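Section 4: Setting up your Clemlow tank for the first time

I wrote the first version of this section for the old Clemlow, and half of it was about the float valve. That valve is gone, so I've started over. If you have a Clemlow with the screw-on lid (the 300 has it, the 800 doesn't) you can follow everything below as it stands. The 800 folks will find their lid business in step 5.

Before you start, get the tank where you want it to live. I can't say this strongly enough. A full 800 is not going anywhere, and I've watched people try!

What you need

A level, a bucket, a roll of thread tape, the Buvlow filter that came in the small box, and an old towel. You'll also want a downspout that carries water from a roof you trust. Asphalt shingle is fine for flower beds. For vegetables I'd read Section 2 first.

Setting up

1. Check the base with your level, front to back and side to side. Pavers on packed gravel are my favorite. Bare soil settles over the winter and then your tank leans, and it never leans toward the fence.

2. Wrap the threads of the spigot with tape, going clockwise as you look at the end. Four or five turns will do it.

3. Screw the spigot in by hand, then give it another quarter turn with a wrench. Stop there.

CAUTION: The spigot fitting is plastic. If you crank on it you'll crack the collar, and a new one means ordering part 328 and waiting.

4. Push the Buvlow filter into the inlet with the arrow pointing down. It should sit flush. If it rocks, pull it out and check for a bit of molding flash on the rim – I trim mine off with a utility knife.

5. Fit the lid. On the 300, turn it until the two marks line up. On the 800, drop it on and close the clips in opposite pairs, like you'd tighten the nuts on a car wheel.
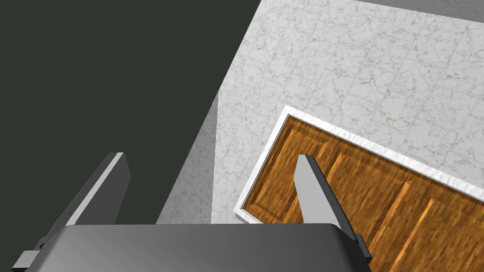
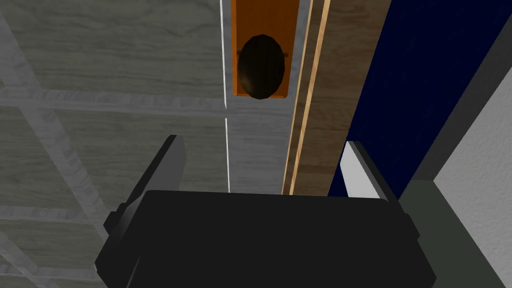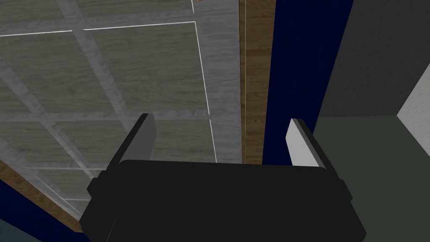 Llinos Gwilliam wrote in to say that step 5 should come after the leak test, as she had to take all the clips off again to pour her buckets in. She also wanted to know whether the overflow has to be hooked up before the first rain, or if it can wait for the weekend.

Fair point on the lid. You can leave it off until step 7 if you're filling by bucket. I fill with a hose through the inlet, so it never bothered me. As for the overflow, please don't wait. One good storm will top off a 300 while you're eating dinner, and after that the water goes wherever it likes.

6. Connect the overflow hose to the upper port and run it at least 8 feet from the house. Downhill, if you have a downhill.

7. Put in enough water to cover the spigot and leave it overnight with the towel underneath. In the morning feel the towel. If it's damp, drain the tank, take the spigot out and tape it again with a couple of extra turns.

8. Cut the downspout last. Hold the diverter against it, mark both edges with a pencil, and cut on the waste side of each line. The Nendach diverter wants its outlet level with the tank inlet or a touch higher. The Piątek one is fussier and has to be higher, so read the slip of paper in the bag.

NOTE: The Piątek diverter has a winter setting. Turn the collar until it clicks and the water goes straight down the pipe as if the tank weren't there. I switch mine back in April.

First few weeks

The first tankful will probably smell a little and look like weak tea. I run it out onto the lawn and let the tank fill again. Rinse the filter after that, then once a month while the trees are dropping things. If the flow at the spigot gets weak, look at the filter before you blame the spigot.

Section 5 covers linking two tanks together.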